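Kerthorpe Couplings

Kerthorpe Couplings is a maker and distributor of pipe couplings, seals and industrial hose, based in Carkgate. It sells mainly to farms, dairies and small engineering works. The company describes itself as the leading independent supplier in its region, a claim that appears in most of its brochures and for which no outside source has been found.

History

The firm's own account says it was started by two brothers in a rented shed beside the Carkgate goods yard. Trade directories of the period list a hose dealer at that address under a different name, Grarville Rubber, and it is unclear whether Kerthorpe grew out of that business or simply took over the lease. Company literature has told the story both ways.

For its first years the business bought in all its stock and cut hose to length on the premises. Moulding of seals and gaskets came later, when it acquired a set of second-hand presses. The purchase is usually presented as the start of manufacturing at Carkgate, although much of the range continued to be bought in and repacked.

A merger with the valve firm Villaseñor was announced one March and described at the time as a partnership of equals. The Villaseñor name was dropped from the catalogue within 3 years and its foundry was closed. Later histories issued by the company mention the merger in a single line.

Products

The catalogue is said to hold more than 4,000 lines. A trade buyers' guide that went through the printed edition arrived at 2,885, once sizes listed twice and items marked as discontinued had been taken out. The company has not explained the difference — its website still gives the higher figure.
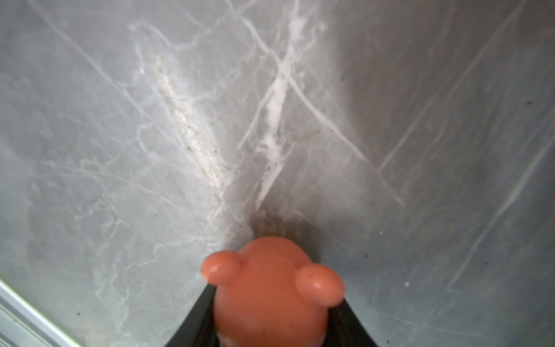 Salmon-orange rubber object on a grey, marble-patterned surface.

Seals are sold in several grades of rubber, with the dearer ones marketed as long-life. The working life quoted for these comes from the firm's own bench tests, and the method has never been published. Hose assemblies are made to order, with a promised turnaround of 30 hours that excludes weekends and any fitting not held in stock.

Premises

The head office and main warehouse remain at Carkgate. A trade counter in Grarville opens on weekdays and closes at noon on Tuesday. Brochures also refer to a "technical centre", which shares its address and telephone number with the warehouse.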